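Friday, September 27, 2024

Subject line test, Sakberg autumn mailer. Second run. First run is junk, the split was on signup date so all the old names ended up in B. Should have checked before sending. Redone with a random split, list of 4000, half and half.

A — plain subject, says what's inside ("Winter hours and new price sheet")
B — the teaser one the client likes ("Something is changing in December")

Same body, same sender name, same send time. Only the subject differs. Preheader left blank on both, which I now regret, because the mail apps pull in the first line of the body and on A that line repeats the subject almost word for word. Note for run three: write the preheader.

Opens: B ahead at the 2 hour mark. Not trusting it, privacy settings on the phone mail apps fire the open pixel by themselves. Clicks are what we report. Clicks so far: A ahead, and the A people go on to the price sheet. B people land, scroll a bit, leave. Unsubscribes all on B at this point. Small numbers, leave it run over the weekend before saying anything to Sakberg.
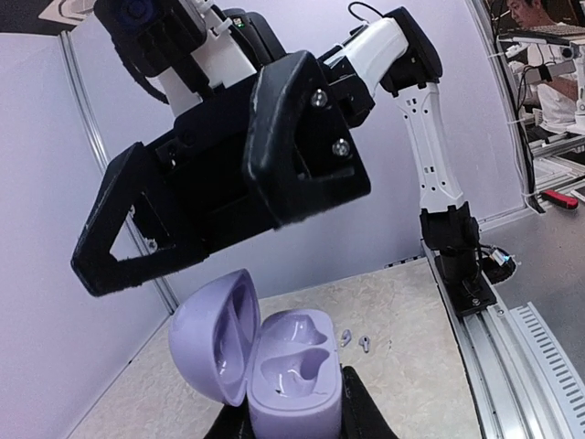 Zestero landing page next. The draft has the form above the text and asks for 10 fields. Way too many. Cut to name, email, company and put the rest in the follow up mail. Button copy still says Submit, change to "Send me the price sheet". Also there's no status cue after you press it, the page just sits there and people press again (we have doubles in the export to prove it). Something as small as the green light glowing on that black module near the top of the photo would do, tiny but you know where to look. Ask for a plain line of text under the button, no pop-up.

Matar print piece: proof came back, the blue is too purple on the uncoated stock. Asked for a second proof on coated. Coupon code on the back is the same one as in the email, so we cant tell the two apart. New code for print before it goes anywhere!! Same mistake as last December.

Sepúlveda — the accent drops out in the mail merge, comes through as a question mark in the greeting. Export was saved in the wrong encoding. Re-saved as UTF-8, test send to myself looks fine in the web client, desktop client not checked yet. Need to check the footer too, their name is in there a second time and its hard coded.

Radio spot: script read out loud at 60 seconds with no room to breathe. Drop the second phone number mention and the line on parking. Keep the web adress at the end, said slowly.

To do Monday
pull Sakberg clicks by segment, old names vs new
preheaders for run three
Zestero form, chase
print code for Matar
desktop client check, Sepúlveda footer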